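Should Your School Buy a Robot?
A money explainer for readers 9 and up

Let's say your class wants a robot arm. You have seen a video of one stacking cups, and it looked great. The principal says, "Fine, tell me what it costs." You look it up, find a price, and write it down. Done?

I don't think so. I get suspicious when there is only one number on the page, and you should too.

The price on the box

Let's make up a club budget. The club has $427 to spend, and a small arm in a catalog costs $215. That seems easy. You could almost buy two!

Now read the small print. Does the arm come with a gripper, or is the gripper sold by itself? Is there a power supply? Does it need a computer, and is your school's computer too old to run the program? Some sellers list all of this clearly. Some put a beautiful picture at the top and hide the word "optional" at the bottom. "Optional" means you don't have to buy it. Ask what the robot can do without it. If the answer is "wave," keep asking.

The price of keeping it

Things that move wear out. A bike needs new tires and a robot arm needs new parts too. Before buying one, find out:

Who fixes it?
How long do we wait for a part?
What happens if the company stops making it?

Faisal Butt runs the Harkel after-school club, and his club waited 18 days for one small gear in February. The arm sat under a towel the whole time. He still likes the arm. He just wishes he had bought two gears.

Then there's the price of people's time. A robot doesn't come out of the box knowing what to do. Somebody has to set it up, write its instructions, and stand there while it gets things wrong. Grown-ups often leave this out of a budget, maybe because it doesn't come with a receipt.

Does it do the job you want?

Ads love to say a robot "helps with everything." I have never met a machine that helps with everything. Pick one job and write it in a plain sentence, like "It should pick up a block and put it in a box." Then ask the seller to show you that job. If they show you a different one, that's a clue.

Ask how many times it worked, as well. Picking up a block once is nice. Picking it up again and again, when the block has been turned a little sideways, is much harder. A short video can be the best try out of a very long afternoon.

Trying it on a computer first

One way to be careful is to practice in a simulation. That's a computer world, a bit like a video game, with a pretend robot and pretend things for it to handle. You can try out a job there before you spend money on metal and motors. If a pretend block falls off a pretend table, you press a key and start over.

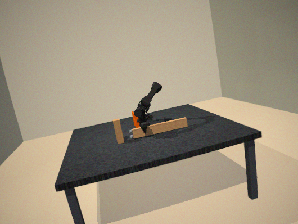

I like simulations, but I don't trust them all the way. Real tables wobble. Real blocks can be sticky, or chipped, or heavier than the computer was told. A robot that does well on a screen has earned a try in the real world, and the real try still has to be paid for. So a simulation belongs in your plan, but it can't be the whole plan.

Etelka Dudás, who teaches fifth grade, has her students wait 5 days after they finish a budget before anybody votes on it. They read it again at the end. Usually somebody has thought of a cost that was missing, such as a table to bolt the arm to or a shelf with a lock.

Try it with your own list. Leave a line at the bottom marked "things we forgot" and put some money there. And if the seller tells you that you won't need that line, ask them to put it in writing.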